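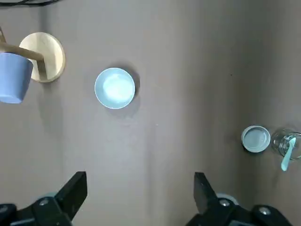

Tatu Mabula writes that hanging a mug on a peg is a silly thing to give a robot when stacking bowls would show just as much. Well, Tatu, I used to think so too! Then I read the Pomodia write-up (twice, with coffee) and went off to rearrange my whole counter.

For anyone who missed last month's page, the Pomodia people wanted to know whether a robot learns kitchen chores better from a lot of practice in one tidy layout, or from the same amount of practice with everything moved between goes. They used 100 demonstrations for each version, with a person guiding the arms, and then ran 284 test goes on layouts the robot hadn't met. The moved-around version did better on nearly every chore, and the mug stand was where it pulled ahead most. Bowls came out close to a tie.

So what can you and I do with that? I tried it on my nephew, who is learning to put dishes away. These are the tips I'd pass on:

Move the mug stand before each practice round. A few inches is plenty, and turn it so the pegs face a new way.

Put the lid beside the jar one day and clear across the counter the next.

Keep small bowls away from the edge while anybody's learning. (Ask me about my Kälin bowl. No, don't.)

Stop after 5 rounds. The write-up says nothing on this one, it's just my patience running out.
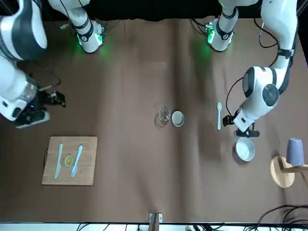
Urs Trummer wonders whether two arms learn the same way as one, and whether left-handers should swap everything over. On the first bit, the write-up only says that two-arm chores needed more practice before the moving around paid off, so start with things you can do one-handed. Spoon into bowl is a good one. Cutting comes much later at my house, and lemons before onions!

As for left-handers, I'm one myself and I'd just put the board wherever your knife hand likes it. I've asked my sister, a leftie too, to try the mug stand trick with her three kids, and I'll put her results up on Friday if she remembers to write them down.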